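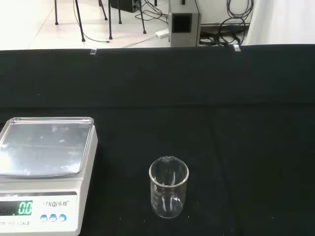
Weighing Cell Working Group: Minutes of the October Meeting
October | Minutes taken by Lesego Msimang
Print this page | E-mail this page

Present: Dineo Swanepoel (chair), Lesego Msimang (minutes), the Zivdale bench staff, one observer from Mkhize, who had been promised lunch.

Meeting opened at 2:10 p.m., the chair having waited for a quorum and then stopped waiting.

1. Previous minutes
Accepted with one correction. "The arm is behaving" should read "the arm was behaving."

2. The beaker fault
Dineo went through the log. During the pick, place and weigh routine, the arm reported a good grip, lifted, traveled to the scale and opened its fingers over the pan with great care. It had nothing in them. The beaker was still on the black cloth where it had been left. The arm then waited for the reading to settle, which it did very promptly, and recorded a successful weighing of 0.0.

It did this 18 times before anyone looked at the numbers. Lesego asked that the minutes show the overnight report was headed "All tasks complete." They now show it.

Bench staff said the wrist camera has trouble with clear glass on black. It tends to pick up the bright lines along the edges of the beaker and lose the rest. Dineo agreed this was likely but said it did not explain why a grip on thin air counts as a grip. The finger width check turns out to have been switched off during the Bomo demonstration, when it kept stopping the arm in front of guests. It was never switched back on. There was a short silence at this point.

3. The other thing
On run 3 of the repeat test the arm did touch the beaker, low down and from the side, and pushed it a short way across the cloth. No breakage. However, a member of the bench staff reached in to move it back while the arm was paused, and "paused" was found to mean "about to continue." The arm came down next to her hand. No injury. She described the experience in terms the chair ruled out of order.

The meeting treated this as the more serious item and was a little embarrassed to have put it second.

Agreed: no hands over the cloth unless the stop button is in and the arm light is off. Pause is not stop. Dineo to put this on the wall in large type.

4. Fixes
(a) Finger width check back on today. Any close with no object halts the run.
(b) A reading of 0.0 after a place is a fault and will be logged as one.
(c) The Vallon script to be changed so that resuming needs two presses. Lesego to write to them, politely at first.
(d) Trial of a gray cloth. Bench staff noted the black one also shows every speck of lint. The chair said lint was a matter for another meeting.

5. The backlog
The order was for 300 weighings. Mkhize asked how many of the ones delivered so far were real. Dineo said she would get back to them. Mkhize asked when. The chair moved to the next item.

6. Any other business
Lunch had not arrived. Lesego to look into it.

Closed at 3:25 p.m. Next meeting after the gray cloth trial.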